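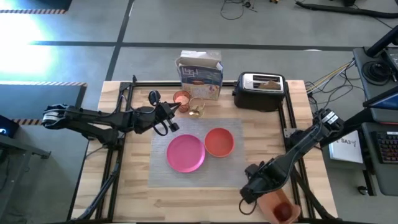 Action chunking

Action chunking is a way of running a robot arm where the control software asks its learned policy for a whole run of future moves at once, and then plays those moves out before (or while) asking for more. The older habit is to ask for one move, make it, look again, ask for the next. I've worked on both kinds, mostly on two-armed tabletop setups, and I'd pick chunks nearly every time, though I'll try to be fair in this entry.

How it works

The policy takes in the latest camera images and the joint positions of the arms. What comes out is a table of numbers, with one row per time step and one column per joint, plus a column for each gripper. A small program called the executor reads the rows off at a fixed rate and sends them to the motors. With two arms, both sets of joints sit in the same row, so the left arm and the right arm stay in step with each other - a big help if one is holding a bowl and the other is bringing something to it.

The number of rows is called the chunk length, or horizon. You don't have to use all of them! Lots of people predict a long chunk, play the first half and throw the rest away. I do that myself.

Why people like it

Small errors pile up when a policy decides everything one step at a time. Each slightly wrong move puts the arm somewhere a little less familiar, and the next guess is worse. Chunks mean fewer decisions over the same task, so there's less room for that drift. They also deal nicely with pauses. Human demonstrations are full of them (we stop and think before grabbing a cup by the handle), and a one-step policy can learn to stop and then never start again. I once watched an arm hover over a plate for most of a coffee break.

The trouble with seams

Where one chunk ends and the next begins, the two may not agree. One says go left of the cup, the next says go right, and the arm jerks. There are a few common fixes:

Blending. Overlapping chunks are averaged, usually with weights that favor either the older or the newer guess. It's smooth, but average "left" and "right" and you can end up going straight into the cup.

Early request. The executor asks for the next chunk while the current one is still playing, so the arm doesn't have to wait for the computer.

Prefix holding. The rows that will be played during the wait are handed to the policy as already settled, and it fills in the rest to match. This is my favorite, and also the one I've broken the most times.

The Hadham executor

The one I know best is Hadham, which Kaisu Aaltonen and Zixuan Jiang wrote and I've been patching ever since. It keeps a queue for each arm but only one clock, after an early version with two clocks let the arms slip apart. Every row is checked against joint limits before it goes out. Our breakfast table task set has 603 recorded demonstrations, and 136 of those were held back for testing.

Dwight Carrier added the logging, bless him. It saves each chunk as predicted next to what the motors really did, and most of the bugs I've chased since then showed up there first. Issue 159 is still open: if the camera feed stalls, the queue can run dry and the arms hold their last position until someone restarts the program.

Picking a chunk length

Short chunks react faster if somebody nudges a plate. Long ones are smoother and easier on a slow computer. I start long, watch for the arm reaching to where a thing used to be, and shorten until that stops. Roman Sikora goes the other way and starts short, and we end up with pretty similar settings.

See also: imitation learning, receding horizon control, teleoperation, trajectory smoothing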